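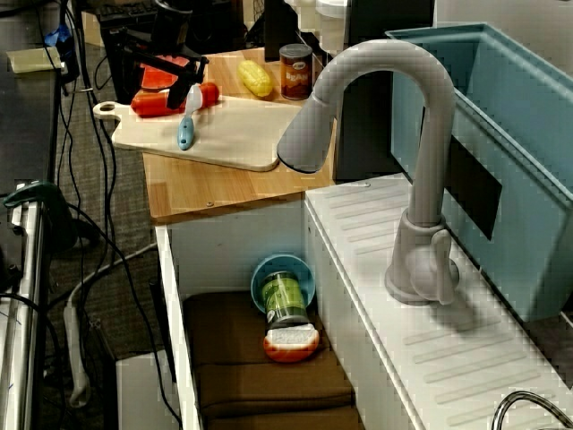 Toy sink unit with gray faucet and pale blue bin.

Sirkico Records: Reissue Audio and Metadata Editor (part-time, fixed term)

Posted 26 March 2018
Reference: 467
Location: Statotham office, with remote days by agreement
Reports to: Coralie Lowther, Catalog Manager

Sirkico Records reissues out-of-print country rock, folk and bar-band recordings from the 1970s on CD, LP and download. The catalog holds more than 60 albums. The editor will prepare the Nustside series, a set of 11 albums first released on a regional label of that name and unavailable in any format after the label closed.

Duties

Transfer quarter-inch stereo masters to 24-bit/96 kHz files. Log tape stock, speed, track format, alignment tones and visible splices for each reel.

Where no master survives, transfer from the cleanest available LP pressing. Record matrix numbers for both sides.

Remove clicks by hand. Broadband noise reduction is not used on this series. Fades, count-ins and studio talk stay as they were on the original release.

Compare running order and timings against the first pressing. Several Nustside sleeves list songs in a different order from the disc, and the disc is taken as correct.

Enter writer, publisher and player credits in the catalog database. Assign ISRCs from the block supplied. Disputed credits go to Coralie Lowther and are not changed by the editor.

Proofread liner notes and label copy before they go to the printer. The notes are being written by Tipene Rakena, who will need session dates and personnel from the tape boxes as each album is transferred.
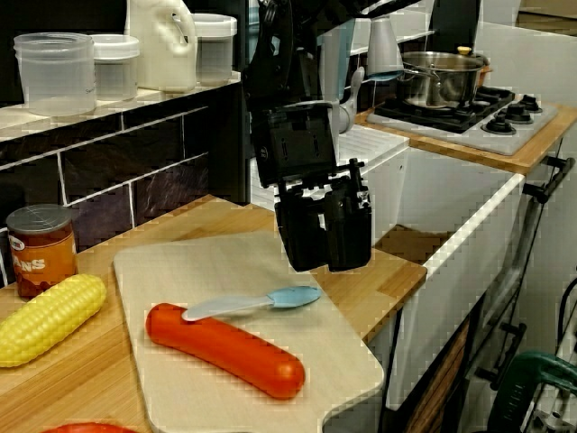

Toy sausage and toy knife on a cutting board.

Requirements

Two years of paid or comparable experience in tape transfer or mastering
Ability to align a two-track machine and to bake and handle tape with sticky-shed problems
Working knowledge of one major audio editor, including spectral repair
Accurate typing and consistent file naming
Ability to lift boxed reels to shelf height

Useful but not required: familiarity with pedal steel and string-band recordings of the period, experience reading old union session sheets, basic layout skills.

Terms

The contract runs for six months with a start date in October. Hours are 20 per week, worked over three or four days. Transfers must be done at Statotham; editing and data entry may be done from home. Pay is hourly and is stated in the information pack. Travel to the tape store at Faulkner is repaid at the standard mileage rate.

The post does not include A&R work, and demo recordings sent with applications will not be played.

How to apply

Send a resume of no more than two pages and a short cover letter to the catalog office, quoting the reference above. Attach one before-and-after transfer of up to three minutes as WAV files, with a note of the source, playback equipment and each processing step. Do not normalize the files. Mark any client material you are not free to share and we will delete it after review.

Shortlisted applicants will complete a paid bench test at Statotham consisting of one reel alignment, one transfer and one page of label copy to correct. Questions about the equipment should go to Coralie Lowther before you apply.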